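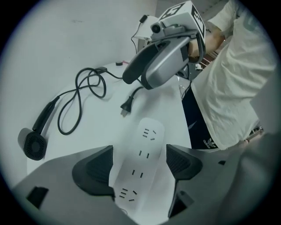

Figure 4.1 A power strip and a hair dryer on a white tabletop.

Chapter 4
Sharing a Circuit

When I rented my first apartment, over a bakery on Pondgate, I could dry my hair or make toast. If I tried both, the kitchen went dark and I had to feel my way down to the basement in my socks! I blamed the toaster for a whole winter – poor thing, it was only half the problem.

By now you know from Chapter 3 how to find the power of one appliance by multiplying voltage by current. In this chapter we're going to plug in several at once and see what the wires have to put up with. Everything plugged into the same strip gets the same voltage, but the currents add up, and all of that current has to come through the one cord. I still find that a little unnerving (my students will tell you I go around unplugging things).

Let's start small. Say you have a lamp that uses 40 watts and a fan that uses 200 watts, both on a 120-volt circuit. The lamp draws a third of an amp and the fan draws five times as much. Together that makes two amps, and no breaker is going to mind.
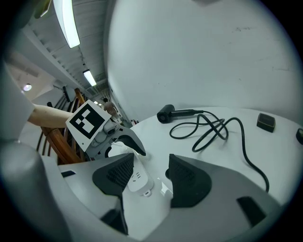 Figure 4.2 A white power strip with its cable.

Heaters are another story. Before you read Section 4.1, find the label on something in your home that gets hot and copy down the watts. My friend Rongrong Fang tried this with her own class and got a kettle, two irons and a waffle maker. Keep your number handy – you'll need it for Problem 6.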